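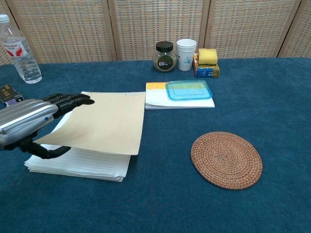 I started to keep a vocabulary notebook when I moved to this country, and in February I finished the last page of it. It has 2,755 words. I know the number because I wrote a small number beside each word from the first day, and I never stopped doing it, even in the months when I was too tired to do anything else.

My English from school was good for exams. I could fill in the blanks and I could write a formal letter to a manager. Then I began to work at Komitz, in the office where the orders come in, and on the first morning a woman asked me if I was "all set." I did not know what was set. I said yes, and she took away the form that I had not finished. So "all set" is number one.

My method is very simple. When I hear a word that I don't know, I write it the way I think it is spelled. In the evening I look for it and correct the spelling, and I write the sentence in which I heard it. I don't write the translation. I did this in the beginning and I noticed that I remembered only the word in my own language. The sentence works better for me. For example I have "The shipment is stuck in Brandel again, don't hold your breath." I can still hear the voice of my supervisor when I read it.

Some words took me a very long time. "Thorough," "through," "though" and "tough" are on four different pages, and I still stop for a moment before I say one of them. The small words are more difficult than the long ones. I can say "refrigeration" without any fear, but "put up with," "put off" and "put out" made me suffer for one whole winter. My neighbor said she was put out by the noise, and I thought somebody had asked her to leave her apartment.

I tried the applications for the telephone too. Orkari was the one I used the most. I had a streak of 147 days and then I lost it because I was on a night bus without a connection. I was so angry that I didn't open it again. I don't want to say it is bad. My cousin uses it for Spanish and she is happy. But I was learning how to say that the horse eats an apple, and at work people were talking about back orders.

Poonam Singhal, who sat across from me in my second year, gave me the best advice. She had learned English as an adult also. She told me to read my notebook from the end to the beginning, so that the newest words come first and the old ones come as a surprise. I do it on Sunday mornings, or I did it, until I had so many pages that it took me until lunch.

There are 2 words in the notebook that I have never found in any dictionary. One is something like "skwinchy," which a customer used for a box that arrived damaged. The other I cannot read anymore because of my handwriting. If someone knows the first one, please write to me.

Another thing I want to mention is the mistakes. At first I erased them. Later I left them and put the correct word next to them, and now I like these pages the most. For a long time I believed that people said "for all intensive purposes." I wrote it in an email to the whole office at Jang when we were preparing the contract with them, and a man there answered very politely and used the correct phrase in his first line. I understood only a month later what he had done for me.

Now I have the question of what to do next. I still hear new words, of course. Last week it was "hunky-dory," and I wrote it on the back of a receipt because I had nothing else with me. I think I will begin again from number one in a new notebook, maybe with only expressions this time, and I will leave a wider margin for the corrections. The receipt is in my coat pocket for the moment.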